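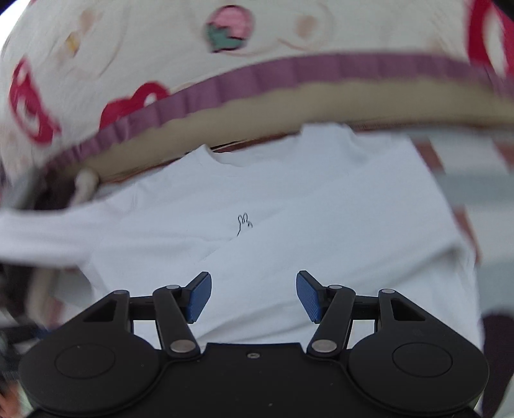 White T-shirt with a small rabbit drawing

Tavska is a cotton fabric for bed sheets, pillow covers and simple table linen. It is woven by Wasonitz in the town of Gusivton, where our company has its own looms and a small dyeing room. We sell it by the roll to sewing workshops, hotels and shops, and also in shorter pieces for home sewing.

The fabric is washed one time before it leaves the mill, so it shrinks very little after sewing. Even so, we recommend to cut each piece 5 cm longer than the pattern says. White can be washed at 85 degrees. For the dyed colors please use cooler water and do not add bleach.

Technical data
Material: cotton
Weave: plain
Colors: white, sand, gray, dark blue
Smallest order by the roll: 5 rolls
Weekly stock in Gusivton: 2000 meters

Orders above 700 meters are prepared separately and need more time, especially in May, when many hotels renew their linen. Please write to us early if your date is fixed.

For customers who want a heavier cloth we offer Rezende, which has the same width and the same colors. Samples of both fabrics are sent free of charge. Please tell us which colors you need and give a full postal address.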